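In defense of learning to sew your own stuff

I spent most of August mending a pair of work pants, and I'd like to argue that you should do the same. Maybe with better pants! Mine were cheap to begin with and the left knee had given up completely, but I had a needle, I had half a spool of black thread, and I was in one of those moods where buying another pair felt like losing an argument.

My first patch was terrible. It puckered, it itched, and one corner came loose on the walk to the bus. The second one held. I was so pleased with it that I showed it to people who had not asked (sorry, everyone at the Homel laundromat).

People love to tell you it doesn't make sense to mend anymore. A shirt is cheap, your time is worth money, and so on. Fine, but I've seen what I do with my valuable time, and a lot of it is looking at shirts on my phone. An evening with a torn sleeve is at least an evening where I make something, and I sleep better after it.

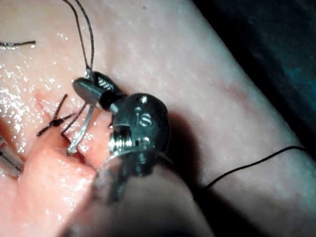
Skosik

The other thing I hear is "I'm not good with my hands." I wasn't either! I think we've started treating handwork like perfect pitch, something you're born with or you aren't, when really it's a pile of small boring habits. Keep the stitches even. Don't yank. Tie off the knot before you run out of thread, which I still forget. Surgeons practice knots on fake skin for ages, and I can practice on a dish towel.

I do wish schools still made everybody learn this. We got 21 hours of it when I was a kid, all in one term, and I complained the whole way through and came out with a lumpy pillow. I still have the pillow. What I didn't keep was the habit, and I had to pay for a class at the Boutros Street community center to get it back. It cost me 300 all in, with the good scissors, and I've stopped feeling silly about the scissors.

So no, I won't claim you'll save a fortune. If you own a coat you really like and the lining is hanging out of the sleeve, though, give it one evening before you give it away. Use thread that matches, or use bright orange and let people stare. My coat has orange now, and the pants are on patch number three.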